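Asunto: Re: [vecinos-lemberg] Boda del 11 de octubre, cambio de sitio

Hola a todos, voy con prisa, contesto desde el móvil.

El 7/16/25, Ashok Bansal escribió:

> Buenas. ¿Alguien sabe qué pasa con la finca Nirkero? A mi prima le han dicho por teléfono que no les consta su reserva, y pagó 200 de señal en mano. Vosotros también os casabais allí, ¿no? Si hay que reclamar, mejor juntos.
>
> Ashok

Ashok, sí, nosotros igual. Señal de 4000, por transferencia, menos mal. Tengo el justificante y el contrato firmado, número 2065. Dile a tu prima que busque cualquier mensaje donde le confirmen la fecha, aunque sea un whatsapp. Lo de en mano es más dificil pero no imposible.

El dueño no coge el teléfono. La chica de la oficina muy amable, pero que ella no sabe nada. Mañana mando burofax, si quereis os paso el texto y cambiais los datos.

La boda sigue en pie!! Misma fecha, otro sitio: el salón de Xaba, el que está detrás de la estación. Mas pequeño, sin jardín, pero hay cocina y nos dejan poner música hasta tarde. El catering de Grokari mantiene el precio, un alivio. El autobús todavía sin cerrar, ya diré hora.
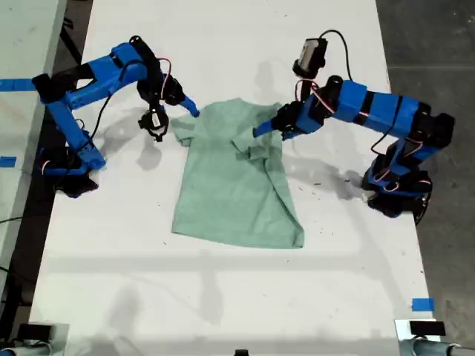 Lo que necesito de vosotros:

- confirmar otra vez si venís, que la lista vieja ya no vale
- alergias, por favor, solo contestaron cuatro
- sillas plegables, quien tenga y pueda prestar

Los que reservasteis hotel al lado de la finca, anulad cuanto antes. Y a los que ya habéis hecho el regalo, gracias, de verdad, nos ha venido muy bien ahora que hay que pagar dos veces.

Mi madre todavia no sabe lo de la señal, así que ni palabra si la veis.

Un abrazo,
Wian Chauke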